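Momeo brings back its little flip phone, and I kind of want one

Posted November 2018 in Phones

Well, I didn't have this on my list for the year. Momeo is bringing back the Bolora, the stubby little flip phone half my high school seemed to carry, and it goes on sale in January. I had the silver one. I dropped it down a stairwell, snapped the battery cover back on and used it for another year, so I'm not going to pretend I'm neutral here.

The new one keeps the old name and pretty much the old shape. It still snaps shut with one hand, it still has the tiny outside screen that shows who's calling, and the number keys are still big enough to hit without looking. Momeo says the battery is 2000 mAh, which on a phone that does this little should go a long way. The company is claiming 17 days on standby. I'll believe that when I've tried it, but even half of it would beat the phone in my pocket, which needs a charger by dinner.
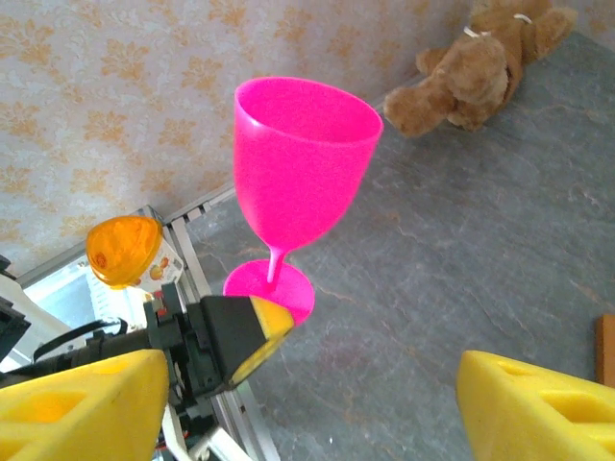 What's changed is mostly on the inside. The new Bolora runs on 4G, so calls should sound better and you won't be stuck when your carrier shuts off its older network (mine has been sending me letters about that for months). There's a headphone jack! There's a slot for a memory card, an FM radio and a very basic camera that I don't expect anybody to get excited about. It charges over micro USB, and I wish they'd gone with USB-C, but at this end of the market I guess you take what you get.

You also get email, a weather app and a simple browser. No app store, though, and no word on whether one is coming. If you need maps or your bank's app, this is going to be your second phone. I could live with that on weekends – I've been threatening to leave the smartphone at home for ages and never quite manage it.

The software comes from Esfahani, the same outfit that did the menus on Momeo's last couple of budget phones. I used one of those for a review last year and found it quick enough, with one big gripe: typing a text took forever, and the word prediction kept fighting me. Momeo says that's been reworked. The old ringtones are coming back too, all 19 of them, including the one that sounded like a doorbell falling down the stairs. My apologies in advance to everyone who rides my bus. 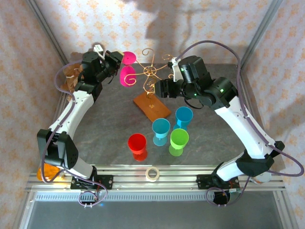

It comes in 3 colors: silver, black and a dark red that wasn't around the first time. Silver is the one to get, obviously. Momeo hasn't given a price for the US yet and would only tell me it'll be "well under" its cheapest smartphone. It'll be sold unlocked through the company's own site at first, with stores to follow later in the spring.

Momeo won't have this corner to itself, either. Zinier has been selling a plain candy-bar phone since the summer and has hinted at a flip model of its own. I've played with the Zinier and it's fine, if a little creaky around the back cover, and the speaker is really loud, which my dad would love. A bit of competition might keep the price of the Bolora sensible.

I've asked for a review unit and I'm told they ship out shortly before the launch. Once I've got one I'll do a proper week with it as my only phone, group chats and all, and I'll post how the battery does. If there's something you want me to check – hearing aid support, dual SIM, how it does in a bad signal area – leave it in the comments and I'll add it to my list.

Filed under: Momeo, flip phones, Bolora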